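Minutes of the workshop users' meeting, Rukdale Repair Room
Jun 29, 2022

Present: Géza Gál (chair), Tímea Fekete (minutes), Sinéad Doherty, Jolán Katona
Apologies: Tibor Pap

1. Minutes of the May meeting
Accepted with one correction. In item 3 the word "soldering" should be "sorting". Tímea has changed the file.

2. Small parts and the sorting table
Jolán reported on the layout of the white table. The metal tray stays in the middle and receives the mixed parts. The four yellow trays stand two on each side and are for the sorted parts. She asked everybody to keep the white foam in the metal tray, because small connectors slide on the bare steel and end up under the rim.

Sinéad said that the word "cable" on our old list is too wide. Last month she found complete cables, cut pieces and connectors with a short wire all in one yellow tray, and it took her a whole evening to separate them. After some discussion it was agreed that a connector which still has its wire counts as a connector. Twisted cables with open ends go with the cables, also when there is a small connector on one end. 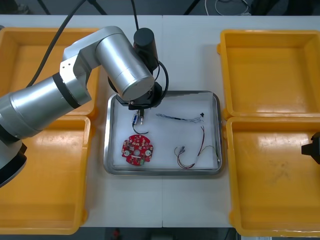 Sorting table: metal tray with foam liner, yellow bins at both sides.

Géza asked if we need labels on the yellow trays. Jolán is against fixed labels, as the contents change with each delivery. Sinéad would like at least a paper card in front of each one. Decision: cards, written in pencil, for a trial until the next meeting. Sinéad will cut 28 cards from the old folders.
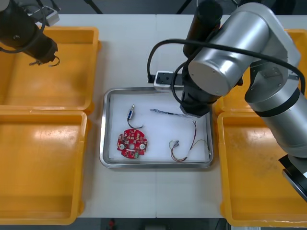 The next point was the circuit boards. Boards should lie flat on the foam with the components up, and they should not be put on top of each other. Jolán reminded us that a board with a terminal connector must be lifted by its edge and not by the terminal. Tibor had sent a written question: should the boards be tested before or after sorting? The meeting was of the opinion that testing comes after, but Géza will speak with him first, as he does most of the testing.

Sinéad also mentioned that the yellow trays have scuffs and some dust on the bottom. They are still good to use. Tímea will wipe them – only with a damp cloth, no spirit.

3. Purchases
The offer from Tóth for 200 small bags with zip was accepted. The offer from Aler for a second metal tray was not discussed, as the measurements were missing. Jolán will ask for them.

4. Other matters
The delivery from Jalulell contains 56 parts according to the paper. Sinéad will compare this with the box. The key of the side cupboard is again on the hook by the door; please put it back there after use.

The date of the next meeting will be sent by e-mail when Tibor is back.

Minutes written by Tímea Fekete, read and approved by Géza Gál.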